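Cell Minder, Day Shift – Flinlow Packaging, Jomau site

We are hiring someone to look after a robot that used to be three people's job. All three still work here. One runs the stockroom, one drives the forklift and one trains new starters, and they will all tell you how it was done before.

The arm picks up parts and puts them where they belong, mostly. You keep it supplied, clear its jams and decide when it has earned a restart. Before the cell goes live on a new part, you also rehearse the job with our Bodnár simulator, where dropping things is free.

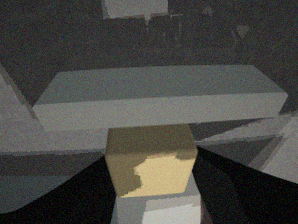 Page last changed: March

A yellow block between two black fingers, with a long gray one lying across the way, is a fair sample of the rehearsal work. If you find yourself having opinions about it, please apply.

What has changed on the floor: less lifting, more watching. The line packs 3240 units on a good shift, and your back will feel better than it did at your last job. Your patience may not. The cell has 64 fault messages, and some 5 of them mean anything.

You need steady attention, basic computer skills and the nerve to press stop when a supervisor is looking at the clock. No robotics degree required – we had one and it left. Training is paid and takes three weeks.

Apply through the Jakex portal or bring a resume to the front desk. Interviews are on Thursday from 2 p.m. and include a turn at the cell.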